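Notes for the evening talk, Roreck cinema club
Kwesi Quaye

Good evening and thank you for coming on a Sunday. Say hello to the back rows also.

Start with the film. Vimamska is the first feature by Auður Egilsson. Before it she made short films only, and she edited them herself. The story is about two sisters who run a ferry in the town of Trevska, and the younger one wants to sell it.

Ask: who has already seen it? If many hands, skip the plot and go to the music.

The music. There are only 18 minutes of music in the whole film. The composer, Ásgeirsdóttir, wrote much more, and the director took it out during the editing. Play the ferry song here, first verse only. Wait until it is quiet again.
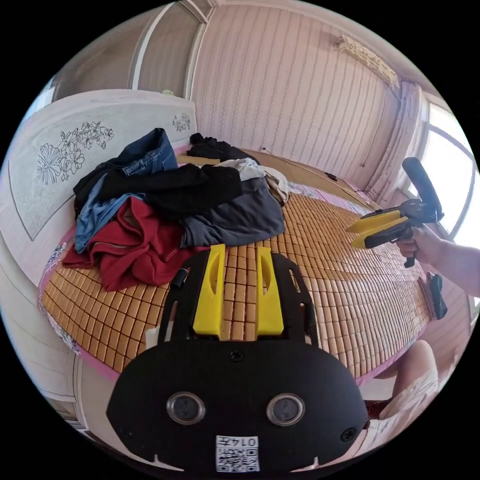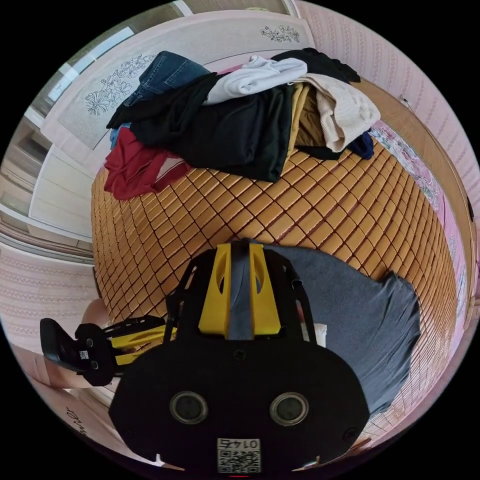
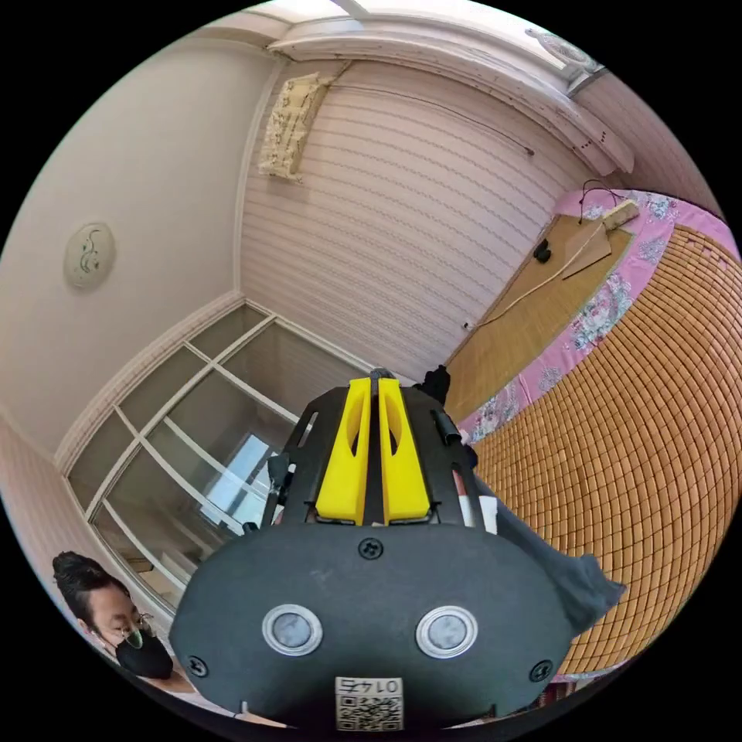 The casting. More than 300 people came to the open auditions, and most of them had never acted before. The mother is played by a retired singer. I find her the best thing in the film, but I will say this carefully, as some of you prefer the older sister.

Speak slowly in this part. The dialogue is in two languages and the subtitles do not show which one is spoken. When the sisters quarrel they change language in the middle of a sentence. Give the example from the kitchen.

Release: it opens in December in 4 cinemas. Ours has 200 seats, so please book early.

Questions now. If someone asks about the ending, first check that the others do not mind. Lights down after the last question, then the film.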